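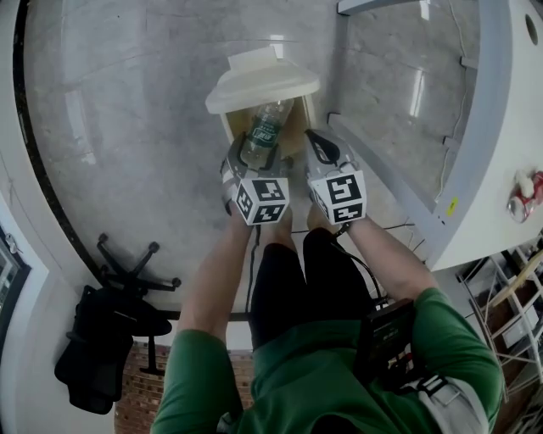 Building a Wall You Can Pull On

The first thing I ever designed for a store was a coat hook. It was a good coat hook, and it's still up as far as I know, but it did not prepare me for Hollanside calling and asking if I wanted to do a whole wall.

Hollanside makes rain gear. They were taking over a corner space on Dedmont Street that used to sell pianos, and they wanted something at the back of the shop that would make people walk all the way in. "Something with drawers" was the entire brief. I love a brief like that (my accountant doesn't).

So I went and stood in the empty shop for most of an afternoon in February, wearing my coat, thinking about drawers. There was a long dent in the floorboards where a grand piano must have stood for years, and I kept walking around it as if the piano were still there. The back wall had no windows and a ceiling that dropped a foot for no reason anyone could find. I measured it three times and got three different widths, so that was my first clue that nothing in the building was square.

What I came up with is a map you can open. The wall has 60 drawers, all different sizes, and the fronts together make up the river valley where Hollanside started out sewing tarps for boat crews. You pull a drawer and there's a bit of the story inside: a swatch of the first waxed cotton, a tide table, a letter from a customer complaining about a zipper. That letter is my favorite thing in the store. She was so mad! And she was right about the zipper!

The fronts are ash, stained in four blues and one green that took forever. I must have mixed that green on my kitchen counter every night for two weeks. It kept coming out like pea soup, and then I'd put it under the shop lights and it came out like a hospital. In the end I gave up on stain and used milk paint, rubbed back so the grain shows through, and now it's the part people touch first.

Illetti did the metalwork. They're a two-room shop that mostly makes boat fittings, which is exactly why I wanted them, and they cast the pulls in bronze from little plaster shapes I'd carved. There are 10 designs, repeated and flipped so you don't notice. I had wanted every single pull to be different. Then I saw the quote, and I found that I was very fond of repetition.

The typeface on the labels is Tamiru, a slightly chubby sans that reads well at knee height. Knee height matters when half your drawers are down there. I tested the labels by sitting on the floor of my studio and then by making my neighbor's kids sit on the floor of my studio, and the kids were much harsher critics. They also wanted to know why none of the drawers had candy in them. One does now. I'm not saying which.

Installation was supposed to take four days and took nine. The low ceiling meant the top row had to go in before the frame was bolted, so we had two people on ladders holding a cabinet over their heads while I crawled around underneath with shims. I used 95 shims. I know because I bought a box of a hundred and carried five of them home in my pocket, where they went through the wash.

We opened on May 13, 2018, in pouring rain, and the Hollanside people were thrilled about the weather. I stood near the fitting rooms pretending to look at hats so I could watch. The thing I hadn't planned for is that people close the drawers for each other. Somebody opens one, reads it, wanders off, and the next person pushes it shut before pulling their own. I had specced soft-close runners for the lot and fretted over the cost, and I still think they were worth it for the sound, a sort of low thump like a car door on a nice car.

A few things I'd change. The bottom row collects dust, and I should have put a lip on it. The green drawers are a hair darker than the sample because I ran out and had to mix a second batch. And I'd put a bench in front, because people stay longer than we figured and they lean on the raincoats.

Hollanside has asked about a second wall, for a bigger shop with windows this time. I've already bought the plaster.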